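Filed under: Short Stories / Kitchen Table

The Good Table

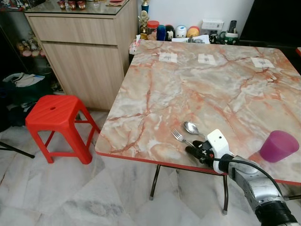

The table from Fulladach, with fork, spoon and cup.

The man at the Fulladach warehouse told my aunt it was marble. He knocked on it with one knuckle, the way you knock on a melon, and she nodded as if the sound had settled something. I knocked on it too. It sounded like a table.

"Seventy-six," he said. "For you, 60."

I have never believed in a discount that starts with "for you." But my aunt had already opened her purse, and I had already been given the heavy end to carry.

So it came home with us to Collamora, cream and white with pink running through it like ham, and went in beside the cabinet. She stood back with her hands on her hips. The red trim along the front, she said, was what made it. I said the red trim was what held it together. She told me to go wash a cup.

It was October, and she had decided that from now on we would eat properly. Properly meant sitting down, at 6, with a fork and a spoon each, and no plate balanced on a knee in front of the radio. She had read this somewhere. A family that sits down to eat has fewer troubles, according to whoever wrote it, and I asked whether they had looked at many families or only at their own.

"Sit," she said.

I sat on the red plastic stool. It had come with us from the last apartment, and from the one before that, and it had a hole in the middle of the seat that I used to put my finger through when I was small. It did not match the table. I thought it was the most trustworthy thing in the room.

She laid the fork down, then the spoon, then moved the spoon. She put the purple cup to the right. Then she looked at it all for a long time.

"Ndung'u's has the good glasses," she said. "Two for the price of one."

"Two of what price?"

She ignored that. The little figures in the glass case looked out at us. She had bought each of them from someone who swore it was old, and I had dusted them for years and never met one I believed. She knew what I thought. She had simply never found it interesting.

"Your uncle wanted a marble table," she said. "In Cisau, when we were first married. He used to stop at the window of a shop there and pick out which one."

I had not heard this before, and I turned it over to look for the seam. My uncle, as I remembered him, ate standing at the sink. He never said a word about furniture.

"Which one did he pick?"

"Pink," she said, too quickly.

I put my hand flat on the top. I had meant to say something about marble, what it weighs, what it costs, how two people do not get it up a flight of stairs with one rest on the landing. She was straightening the fork again, though it had been straight enough.

"It's a nice pink," I said.

"It's marble," she said, and went to see about the soup.

More stories
The Landlord's Umbrella
Nine Keys, One Door
What the Pharmacist Heard
A Coat for Somebody Else

Contact | © Kitchen Table Stories. All rights reserved. | Back to top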